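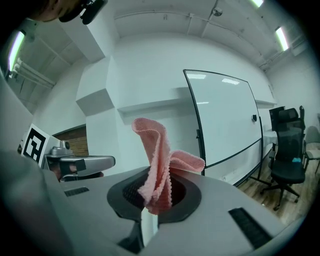 Pink microfiber, parked in the top opening of the gray unit.

Re: Cleaning day thread, post your cloths!

tisgate_kana
OK so I have become a total microfiber person and I need to talk about it! I started with the pink ones (see top) and they get into the gaps and slots of a gray housing so much better than paper towels. I did the outside of the housing, the black rim and both vent slots, and I'm already eyeing the fan in the hallway. What is everybody else using on vents?
Kanako Sakai

wastska2559
Love the pink! I use the same kind of cloth and twist one corner into a point for the slots. You get a surprising amount of fluff out of a long slot that way, and it's weirdly fun.

hattori_fan
Great cloth, but I'd keep it away from the mesh. Microfiber snags on everything. I had one catch on a grille in April and spent the evening picking out threads with tweezers. Soft paintbrush for mesh, cloth for the smooth parts.

tisgate_kana
Ooh, a paintbrush! I have 2 in the craft drawer that have never touched paint. Does the size matter?

hattori_fan
Wide and floppy. The cheap stiff ones just push the dust deeper.

lomano3426
Going to disagree with the brush crowd. A brush throws dust all over the room and then you clean the room too. Vacuum with the soft attachment first, then the cloth, barely damp. And unplug whatever it is before you go near an opening!

wastska2559
Barely damp on the shell, sure. I wouldn't put anything damp by a grille at all. Dry only for me.

lomano3426
Fair, I meant the shell. Dry around the opening.

Itsuki Uchida
Can we talk about washing them? I've been through a whole stack and the best thing I ever did was stop using fabric softener. They went from smearing to grabbing dust again after one wash! Cool water, no towels in the same load, hang them up. Mine dry over the shower rail in no time.

tisgate_kana
No softener, wow, I've been doing that wrong for ages. Washing the whole pink pile tonight!

hattori_fan
I put mine in the dryer on low and they're fine, for what it's worth.

Itsuki Uchida
Low is probably OK. I melted the edges of a yellow one on high and it scratched like sandpaper after that, so I'm a rail person for life.

wastska2559
Posting my vent results as soon as I find the other slipper, there's a lot of fluff on this floor.

Contact us | Copyright Lomano Home Boards | Back to top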